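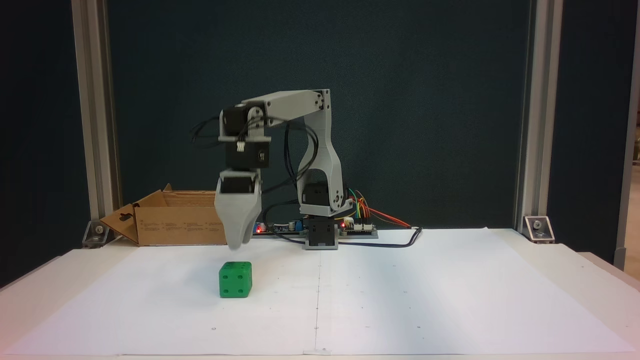

Our club arm won't land on the die two times in a row – what are we doing wrong?

Posted by Dotdale in Student Robotics, January

Hi all! I help with an after-school robotics club and our project this term is a little 3D-printed arm that has to pick up a green die and drop it in a cardboard box. We named the project Coman. The arm goes to the first saved pose just fine, then on the next try the gripper stops short or comes down off to one side. The kids taped white paper down and penciled a line and a bunch of dots on it so they can see how far off we are (their idea, and a good one). Sometimes it's 2 mm, sometimes it's a whole finger width.
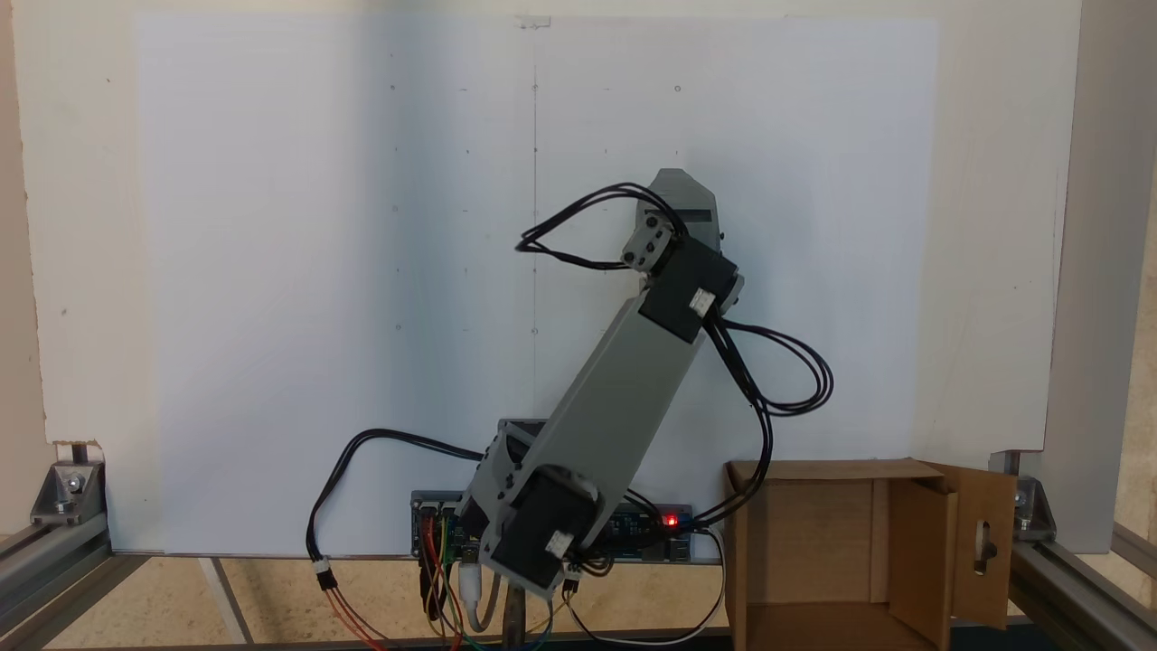

We've already swapped the wrist servo and reprinted one bracket, and it made no difference at all. The elbow feels a tiny bit loose if you wiggle it by hand. The demo for parents is coming up and I'd love for it to grab the thing at least once!

3 replies

Floline
Been there with my own class, so a few things to try, in this order:

1. Turn everything off and check the horn screws, elbow first. Ours looked tight and weren't – a quarter turn fixed half our trouble.

2. Look at your cables. If a loop gets pulled when the arm reaches out, it'll drag the wrist over a little, and differently each time. Give it more slack and tie it at the links, never across a joint. 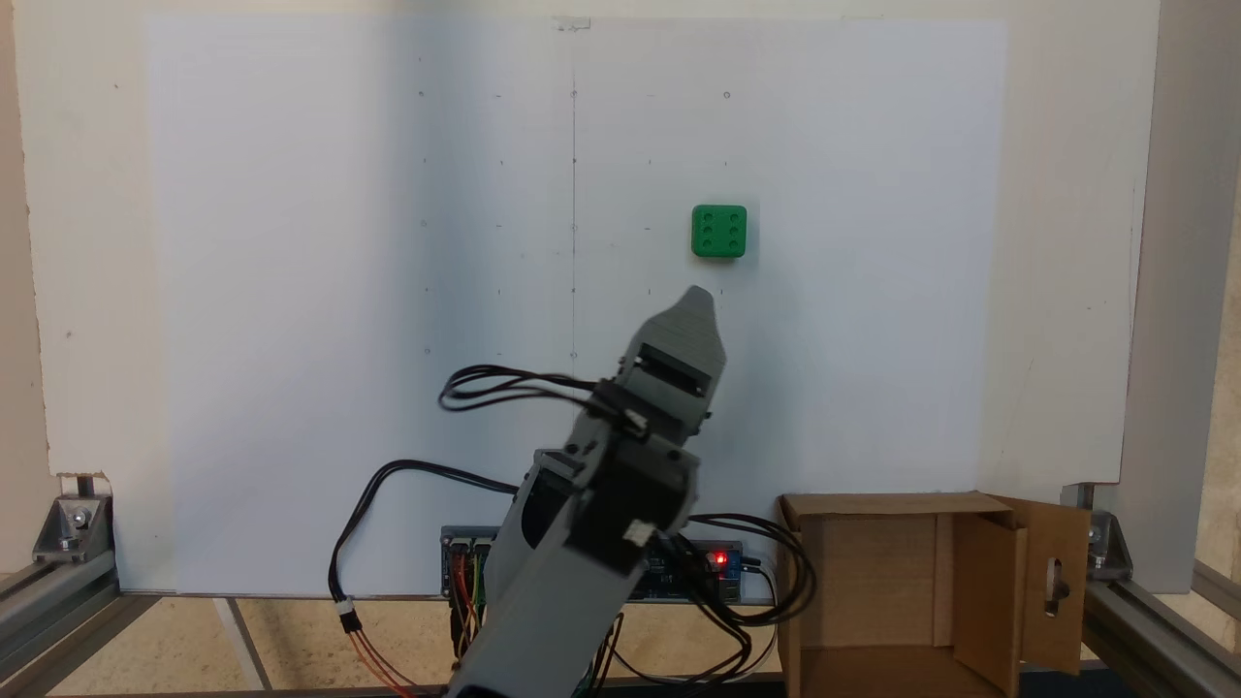 3. Always come at the die from the same side. Stop 30 mm away, wait a second, then go in slowly. The slop in the gears ends up on the same side every time and your dots will start to agree with each other.

4. Run it 10 times and have the kids mark each stop in pencil. If the marks make a tight clump in the wrong spot, you only need to fix the saved pose. If they're all over, go back to the screws.

Jomivora
get better servos

Dotdale
Update – it was the elbow screw, plus the cables were pulling like Floline said. We changed the elbow value to 258 and got eight out of 10 tonight. Still misses when the die is way over by the box, so we're working on that next. Thank you!!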